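How to Keep an Idea Log (and Get Something Built Out of It)

I love a good invention story as much as anybody, but the part I always want to know is what was in the inventor's pocket. A notebook? An envelope? The back of a train ticket? Somewhere between the flash and the finished thing there was a scrap of writing, and you can get very good at making those scraps.

I've kept an idea log for years now. My current one has 213 entries, most of them terrible, and I wouldn't give up a single one! What follows is the method I teach in my August workshop, and you can start it tonight with whatever paper is in the house.

What you need

A notebook small enough to carry everywhere
Something to write with that you like using
A kitchen timer or the one on your phone
One friend who asks nosy questions

Step 1: Set up the first pages

Leave the first four pages blank for an index. Number every page after that by hand, all the way to the back. Yes, it's tedious, put some music on. Once the numbers are there you can write "see 31" next to a new thought and your old ideas start talking to each other, and that's where the fun begins.

On the inside cover, write one question you'd love to answer this year. Mine was "Why do people give up on recipes halfway through?" Birsen Canpolat, from last summer's group, wrote "What would make a waiting room bearable?" and filled half a notebook from that alone.

Step 2: Collect annoyances for a week

Don't hunt for ideas yet. For seven days write down everything that bugs you, in plain words, one line each. The drawer that sticks. The form that asks for your address twice. The lid that only fits if you turn it just so.

Aim for 40 lines. The first ten come easily, then you'll hit a dull patch around the middle of the week, and then (this happens to almost everyone I've taught) you start noticing things you'd been stepping around for years. Keep going through the dull patch!

Step 3: Turn each annoyance into a "what if"

Pick the five lines that make you grumble the loudest. Set the timer for 20 minutes and write as many "what if" sentences as you can for them. Silly ones count. Impossible ones count double, since you can often walk an impossible idea back a step or two and land on something you could make.

Write fast and don't cross out. If you catch yourself thinking about cost or whether it already exists, jot a little "c" in the margin and move on. You'll come back to those.
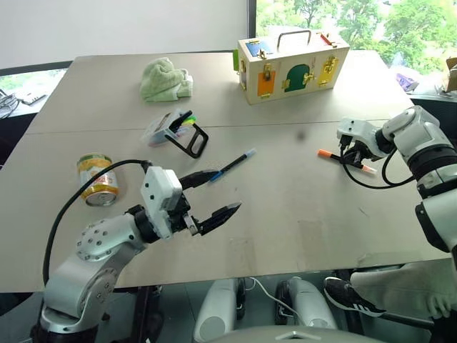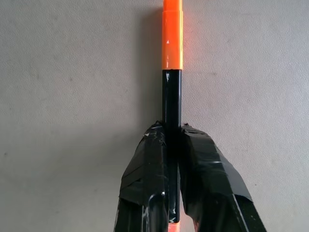
Step 4: Hand it to your nosy friend

Read your three favorites out loud to someone and ask them to do nothing but ask questions. No praise, no advice. I do this with Doğukan Tekin over the phone, and he can find the soft spot in any idea in under a minute. Write his kind of question down word for word, even when it stings a little. Then look at your "c" notes from Step 3 and answer those too.

An idea that gets more interesting as the questions pile up is the one to keep. If you find yourself explaining the same bit over and over, give that bit its own page.

Step 5: Make the ugliest possible version

Give yourself one evening. Cardboard, tape, a drawing on a napkin, a fake sign-up sheet, a conversation where you pretend the service exists and a friend pretends to be the customer. The version has one job, to teach you something you didn't know at breakfast. Write what you learned on the page facing the original idea, with the page number in your index.

Siu-fong Chow made a bedside book holder out of a cereal box and found out in one night that she only ever reads lying on her left side. Her next version was half the size!

Step 6: Review once a month

Make tea, start at page one, and read the whole log. Put a star next to anything that still gives you a little jolt. Anything with three stars moves to the front of the line and gets another evening of tape and cardboard.

When the notebook is full, copy the starred entries into the first pages of the next one and write the new question inside the cover.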